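4. Filling the joints

Read section 3 before you start. The slabs must be level and the joints swept clean to their full depth.

1. Check the weather. Do not apply Vidmar joint filler if rain is expected within 6 hours.

2. Cut the nozzle at the second mark and fit it to the cartridge.

3. Start at the end farthest from the building. Hold the nozzle in the joint and pull it toward you at a steady pace.

4. Stop just below the top edge of the slab. Filler that stands above the surface will be worn away by foot traffic.

5. Smooth the filler with the Lindby joint tool. Wipe the tool after each pass.

6. Scrape any spills off the slab face before they set.

CAUTION: Wear gloves and eye protection. Keep filler away from drains.

NOTE: Slabs longer than 900 mm need the wide nozzle, part no. 158, sold separately.

7. Close the area to foot traffic until the filler is firm to the touch. Joints in the shade take longer to set.
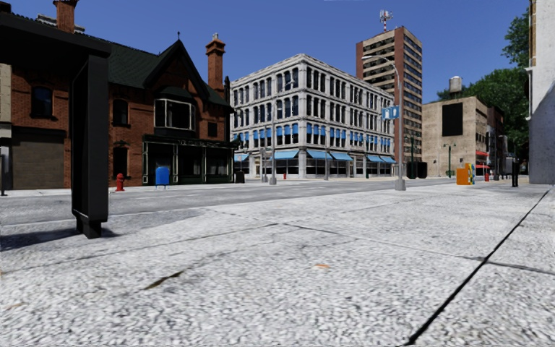

Fig. 6. Concrete sidewalk with dark joints between large slabs.

8. Check the joints again in June of the following year. Refill any gaps as described in steps 2 to 6.

Store unused cartridges upright in a dry place.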